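Cundside repair scheme to take in desktop computers from May

Residents will be able to hand in old desktop machines at the Hakau Road depot under an extension of the district's reuse contract.
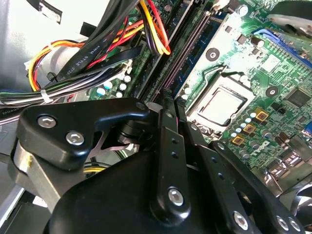
What will be accepted

The Cundside depot will take complete desktop computers, with or without a hard drive, from May. Monitors, printers and loose batteries stay on the existing small electricals route and should not be left at the reuse counter.

The contractor, Dralta, expects to process 300 machines a month. Each unit is weighed, logged and tested for power before being graded for repair, for parts or for recycling. Drives are removed at the depot and wiped or shredded on site. A certificate of erasure can be requested at hand-in for machines brought by businesses, which are limited to 12 units per visit.

Margareta Ardeleanu, contract manager at Dralta, said the previous arrangement sent most desktops straight to shredding. "Memory and power supplies were being lost with the case. Those are the parts with the steadiest demand," she said.

Repaired machines will be sold through the Espinoza Street shop with a warranty of 180 days. Over 2000 desktops passed through the district's recycling sites last year, according to figures supplied to the waste panel.

Itzel Alvarado, who runs the shop, said prices had not been set. The counter will open at 9am.

Print this page | E-mail this to a friend
Comments (12) | Shares (180)
Contact the newsdesk | Copyright Cundside Courier | Back to top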